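*Notes pour la causerie de mercredi. Compter 20 minutes, garder du temps pour les questions. Ne pas lire, raconter !*

## Ouverture

Bonsoir à toutes et à tous, merci d'être venus malgré la pluie (et merci à ceux qui ont apporté les chaises de la salle du haut, sans quoi on serait debout).

Je vous avais promis depuis juin un compte rendu de ma visite chez Irlow, à leur journée portes ouvertes. Je vais essayer de le faire dans l'ordre, mais vous me connaissez, je m'égare volontiers, alors n'hésitez pas à me ramener sur le chemin.

Irlow, pour situer, c'est un petit atelier de robotique installé dans les anciens locaux de Bassi, au fond de la zone de Ferkton. On passe devant sans rien voir : une porte grise, une sonnette. Moi j'avais l'image des grandes chaînes automobiles, les bras orange, les étincelles. Eh bien, la première chose qu'on nous a montrée, c'est une paire de baskets.

*(laisser rire, attendre)*

## Pourquoi des chaussures

Leur projet s'appelle Sekolby. L'idée est d'apprendre à des robots à manipuler les objets de la maison, et pour cela des personnes font d'abord les gestes elles-mêmes, avec une pince dans chaque main. Les gestes sont enregistrés, et la machine s'en sert ensuite comme d'un cahier d'exercices. Je simplifie beaucoup, Annunziata Lo Presti me l'a expliqué deux fois et j'ai encore des trous.

Et la chaussure, figurez-vous, est un objet difficile ! C'est mou à un endroit, raide à un autre, ça n'a pas de vrai bon côté pour être attrapé, et il y a les lacets qui vont où ils veulent. Une boîte, un robot s'en sort. Une basket en maille noire, c'est une autre affaire.
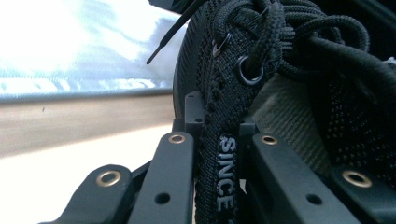

*Prise par le talon, chez Irlow : la languette de tirage passe entre les doigts de la pince.*

Je m'arrête un instant sur le talon (diapo à laisser affichée). Quand vous ramassez une chaussure dans l'entrée, vous ne réfléchissez pas, vous glissez deux doigts et hop. Avec une pince, il faut choisir son point de prise, présenter l'outil dans le bon angle, serrer assez pour que ça tienne et pas au point d'écraser la maille. On nous a laissés essayer sur un établi à part, et je peux vous dire que j'ai passé un long moment à poursuivre une sandale d'un bout à l'autre de la table.

## Ce que j'ai retenu de la démonstration

- Ils demandent 100 essais par objet avant de changer quoi que ce soit. J'en ai fait 63, puis mon épaule a demandé grâce.
- On travaille par séances de 50 minutes, avec une vraie pause. Le café est bon, je le signale.
- Les essais ratés sont conservés avec les autres. Cela m'a beaucoup plu, je ne sais pas pourquoi, sans doute mon passé d'enseignante.

*(si le temps manque, sauter directement à la question de la salle)*

Il y avait 70 visiteurs inscrits ce jour-là, répartis en petits groupes, et dans le mien on a énormément parlé. Des retraités, deux lycéennes très calées qui posaient les questions que je n'osais pas poser, un monsieur venu pour les machines de Bassi et un peu déçu qu'elles soient parties. La discussion est vite arrivée sur la prise par les côtés, à deux doigts qui se font face. Est-ce que la pince sent qu'elle tient ? Est-ce qu'il lui faut voir ? Une main, elle, se corrige toute seule en permanence, et c'est en regardant faire la pince qu'on s'en rend compte.
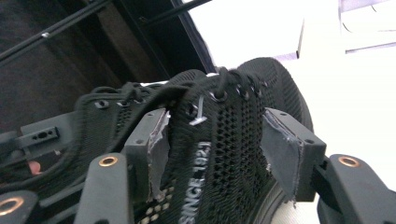 Annunziata Lo Presti a répondu que le plus dur, pour elle, restait de faire le geste toujours avec la même patience, au centième essai comme au premier, parce que la machine apprend aussi nos impatiences. Elle a ajouté qu'on reconnaissait très bien, dans les enregistrements, les gens qui avaient faim.

Cette phrase m'a suivie dans le bus. Je m'étais fait tout un monde de ces robots, quelque chose de froid, de très calculé, et je découvrais des gens penchés sur des chaussures, qui recommencent, qui se conseillent, qui changent de main. Cela m'a rappelé ma grand-mère m'apprenant à rouler la pâte : elle ne donnait aucune explication, elle refaisait devant moi, plus lentement.

*(ne pas partir sur la recette, on me l'a reproché la dernière fois)*

## Les deux mains ensemble

Reste la partie que j'ai préférée, le travail à deux pinces. Une chaussure, bon. Mais une paire, cela veut dire que chaque main s'occupe de la sienne et garde quand même un œil sur l'autre. Pour quelqu'un qui range, c'est la moindre des choses. Pour l'apprentissage, m'a-t-on dit, c'est une grosse marche à monter, et on n'y met les débutants qu'après plusieurs séances à une seule main. 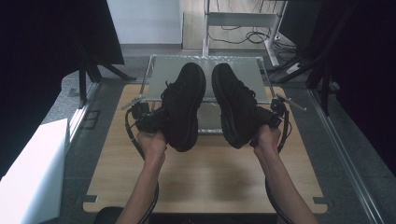 J'ai demandé si je pouvais essayer aussi, et on m'a très gentiment proposé de revenir. Ce que je compte faire ! Irlow rouvre ses portes à l'automne, par petits groupes, et si certains d'entre vous veulent m'accompagner, je fais passer une feuille tout à l'heure, mettez votre nom et un téléphone lisible. On s'arrangera pour les voitures, le bus de Ferkton ne passe plus après 18 heures.

## Questions probables

- **Est-ce que ça va remplacer les gens ?** Dire franchement que je n'en sais rien. Raconter ce qu'on nous a dit, que l'atelier pense d'abord aux personnes qui ont du mal à se baisser.
- **Combien ça coûte ?** Je n'ai pas demandé. Le noter pour la prochaine visite.
- **Et nouer les lacets ?** Pas encore, on n'en est pas là. Je laisse les lycéennes du groupe s'en charger, elles avaient déjà un plan.

*Penser à rendre le câble du projecteur, et à faire circuler la feuille AVANT le verre de l'amitié.*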